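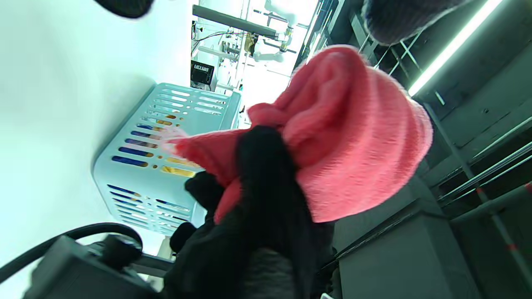

Open day at Storkamska, 22 Feb 2025

I've been pestering the folks at Storkamska to let me in since November, and this year they finally opened the doors to everyone. What a morning! I came for the robots and stayed for the laundry, which is a sentence I never thought I'd write. Soft stuff is what they're into over there: knits, mesh, anything that flops around and won't hold its shape. They told us they've worked through 1,269 pieces of clothing so far, and each one gets handled over and over so the machines have something to learn from.

I stood at the sorting demo way too long (my feet can confirm). One of the crew explained that a chunky knit is much harder than a T-shirt, because it stretches when you pull on it and there's no good corner to grab. I do the wash at my house every week and I'd never once thought about corners.

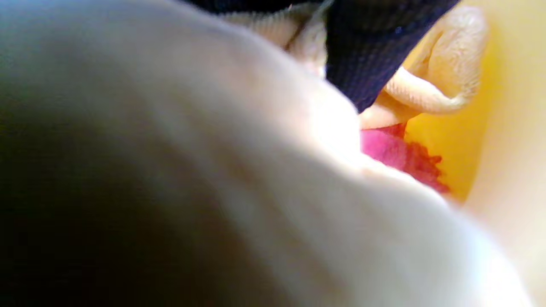
Getting in close: navy mesh, a bit of pink and red, and a whole lot of hand.

The Barkach folks had a table too, with a program called Zavuvix that keeps track of every grab and drop. They'd logged 454 tries on knits alone that week, and I got to scroll through a bunch of them. Weirdly relaxing! I'd have kept going if there hadn't been a line behind me.

Coffee was by Donati and it was great, I had 3 cups. Parking is tight, so take the side lot if you go next year. I've got more pictures to sort through and I'll add them to this page when I get a minute.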